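3.2 Layout of the drive area and access to the parts

The second part of the study looked at desktop computers that had been returned from offices and were waiting to be taken apart for parts. We wanted to know how much of the work of getting to a hard drive depends on the case and how much depends on the person. The Lomari depot gave us access to a batch of 1002 machines, and we picked 18 of them for close study. All were opened on the same kind of bench and with the same hand tools. Toshio Ebihara and Kimie Kawaguchi did the opening, and Kazue Matsuda kept the notes.

In this group of cases the drive is held by molded plastic and not by screws into the metal. The bracket is a single light gray piece with many recesses and raised features. Color is used sparingly, and the blue parts are the ones a person is likely to reach for first. Figure 4 gives a view of the bracket beside the metal of the chassis.
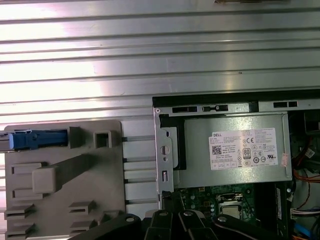 Figure 4. Gray plastic bracket with blue latch (left) and open desktop chassis (right).

The workers were given no service manual. We asked them to say aloud which part they would touch first and why. Both named the blue part in every case where there was one. Opinions on the gray features were less settled. Kawaguchi took the rounded knob on the bracket for something to press, while Ebihara read it as part of the molding and left it alone. We did not correct either of them during the session, and their remarks were coded later by Yuto Ishida using the scheme in Section 2.

Slots in the bracket caused a different kind of delay. A dark recess can look like a place for a screwdriver tip, and in 2 machines a worker tried one before going back to the latch. No damage was recorded, but the time was counted as search time. Median search time for the whole group was roughly 50 seconds. We left out the time needed to take off the side panel, which was reported by Prasertsri and differs too much between makers to be compared here.

The drive itself is easy to recognize once its caddy starts to slide out of the bracket.

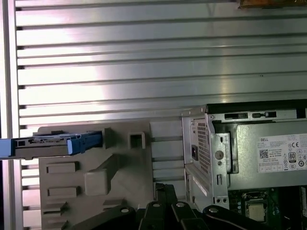
Workers also used the power supply to get their bearings. Its vent grille and the inlet socket are familiar from the outside of any desktop computer, and both workers said they turned the case in their minds from that point. Matsuda's notes have several remarks of this kind, such as "socket there, so the drive must come out the other way." We had not planned for this and have no separate code for it, so such remarks are grouped with general orientation.

Sheet-metal edges were a smaller matter than we expected. The workers wore thin gloves during the January sessions and reported no cuts. Ebihara did ask for better light, as bright metal next to a shadowed recess made the recess hard to read. A second lamp was placed on the bench for the remaining machines. Search times before and after this change are given separately in Table 3.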